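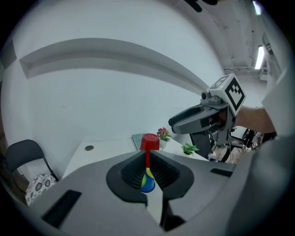
Lleucu Prothero wants to know, in a comment left under the last instalment, when a machine will pick up her living room floor, and would I kindly answer in months and not in paragraphs. She has 231 bits of toy at last count (she counted, for the insurance) and a bad knee.

Months, then: more than she would like. But you can find out for yourself how close the thing is, for your own house and your own mess, in an evening. What follows is the method we used at Ollness, tidied up after Meinir Prothero tried it at home and sent it back covered in pencil.

How to find out whether a machine could do your chore

What you need

One chore. A kitchen timer. A pair of barbecue tongs, the cheap sort with no rubber on the ends. An oven glove. Paper and a pencil. A second person is useful for reading out the steps in a flat voice, and most households have one who does this already.

Step 1. Write the chore down

"Tidy the toys" is a wish. A chore you can test has a start, an end and things in between that can be got wrong. Try "every toy on this rug goes into this box, and nothing that isn't a toy does". Meinir's first go said "put the small things away", and she then spent ten minutes with her daughter arguing over whether a biscuit was a small thing. A machine would have had the same argument, only silently, and boxed the biscuit.

Step 2. Do it once by hand, timed

Use both hands and don't show off. Write the time at the top of the page. You will want it later, when you are feeling low.

Step 3. Do it again with the tongs

Tongs in one hand, the other hand in your pocket. Two pads that open and close is what a great many robot hands come down to, and a pair of tongs will teach you more about them than any launch video. Small toys are the place to begin. Anything with a thin stem and a round bottom is a good early test, as there is an easy bit to pinch and a bit that wants to roll away.

Put a tick for every object you get on the first try, a cross for every drop, and a question mark for anything you nudged against the skirting board until it gave in. Robots do a fair amount of nudging too, so it isn't cheating.

Step 4. Add the glove

Put the oven glove on the tong hand and do it all again. Your fingertips tell you a good deal about when something is slipping, and plenty of machines get by on far less. Expect your crosses to double. Ours went from few enough to laugh at to enough that we stopped for tea.

Step 5. Move everything

Swap the rug for another one. Draw the curtains, or put the big light on. Turn the box round. You will barely notice the difference, and this is the step where robots tend to come unstuck. When we ran the toy job on Irnix, our trial arm, it cleared the bench well enough at Ollness. Then we took it over to the other unit, at Trerar, where the bench was a little lower, and it closed its fingers very politely on nothing, again and again.

Step 6. Do it until you are bored

A machine that works once is a film. We set ourselves 300 pick-ups of small toys, same bench, same box, and got 211 of them in without help. Written down, that looks respectable. Now picture a dishwasher that treated your plates the same way.

You needn't do 300 at home. Do thirty, and be strict about what counts as help. Picking the thing up and putting it back where the tongs can reach it is help. So is saying "oh, come on".

Step 7. Read your page

Mostly ticks, even with the glove on: a machine may manage this before long, provided it stays in one spot and somebody brings it the work. Sorting parts into trays on a shop floor sits here.

Ticks by hand, crosses with the glove: the chore depends on feel. Laundry, laces, anything in a bag. I'd wait.

Trouble at step 1: the chore is mostly deciding, with a bit of lifting at the end. Clearing out a kitchen drawer is like this. So, I'm sorry to say, is a living room with children in it.

What we are doing next

Ellis, the second arm, starts on the same job in February, and we mean to give it 1,000 tries across both benches with the lights changed halfway. If it beats the tongs I'll put the figures up. Meinir has the tongs record at present and has asked that the rules stay as they are.

As for Lleucu – get a rake with wide teeth and a big box. It won't tell a toy from a biscuit either, but it costs less and it fits behind the door.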